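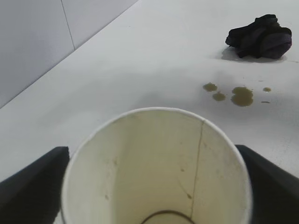

How long does the set-up for an open day take? Plan on one full morning for the Trekotora table, plus a short run-through before the doors open.

1. Wipe the table and level it. I do this first, and I still end up redoing it after lunch.
2. Load the routine you want from the Beltia panel. Pick the slow speed – visitors like it better, and so do I.
3. Put the rope out and leave a clear gap on the side where people come in.

Note: we can take up to 100 visitors a session. Past that, the back row can't see a thing.
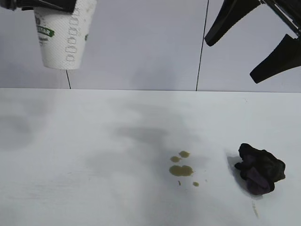

The spill routine is my favorite one to show, and it always gets the most questions (mostly from the kids!). Set out a paper cup and a dark cloth, then let the arms run. Keep the cloth bunched up next to the drops, right where the open gripper can come down for it, and have the other arm hold the cup upside down, well off to the left.

4. Keep one hand near the stop button the whole time.
5. When the session ends, park both arms and switch off at the wall.

Caution: don't let anyone lean over the rope for a closer look while the arms have power.

Related items
Dratov table mounts
Aguirre rope and post kit
Packing up after a demo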